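March, bench notes, sourdough crackers, batch 9

Started 8 am. Rye from Wistlow again, new sack. Feels coarser than the last one, Nurhan says same mill setting, I don't believe it. Sieved a handful and there's a lot more bran left behind.

Dough: 100 g starter discard, rest as batch 8 but with the salt cut back. Oil is the Değirmenci, the cheap tin. Mixed by hand, too stiff, added a splash of water. Didn't weigh the splash. Should have.

Rested 53 min (meant to be 45, phone call from Plollport about the delivery slot). Rolled out much easier than batch 8 so maybe the longer rest is the thing. Or the splash. Can't tell, changed both, stupid.

Tray 1: edges dark, middle bendy. Oven runs hot at the back left, same as always.
Tray 2: turned halfway, lower shelf. Much better. Good snap once cool, bit bland.
Tray 3: seeds on top. Half of them fell off. Brush with water first next time, not oil.

Citlali tried tray 2 and wants more salt, so back up to the batch 7 amount. She also thinks the rye is bitter. I don't get bitter, I get toast. Ask Nurhan to taste blind before we argue about it any more.
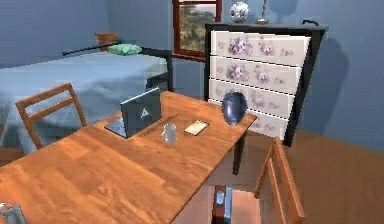

Storage: tray 2 split, one lot in the tin, one lot in the Zernus bags. Check both tomorrow morning and again end of week. Last time the bags went soft first but I think I sealed them warm.

To do
- weigh the water!!
- finer sieve, borrow Citlali's
- rest 45 vs 53, nothing else changed
- label the trays beofre they go in, mixed up 1 and 3 for a minute
- reorder parchment, two sheets left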